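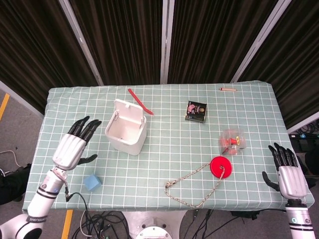
The tidy-up set needs more mess in it. We're at 72 demonstrations, and in 50 of them the thing being picked up is the foam cube, for the simple reason that everyone likes the foam cube. It's light, it's blue, it has never let anyone down. Meanwhile the red disk with the braided rope on it sits near the front of the table like a dare. Please pick on the rope. A policy that has only met cubes will think the whole world is a cube, and I'll be the one explaining that to Deltetstead.

Ľubomír Ševčík wrote on Thursday, January 24, 2019:
> Do failed grasps count toward the quota? I have 15 where
> the spoon thing got away from me, and I'd rather not bin
> them. Also, can we reuse the start positions from the
> December runs?

Keep the fumbles if you recovered and finished – tag them "retry" and they count. If you gave up and swore, tag them "abandoned" and they go in the other folder, which is filling nicely.

No to the December positions. All 33 of those layouts favour the left arm, and the model already thinks the right one is an armrest. Move the bin around too.

Cheers,
Hubáček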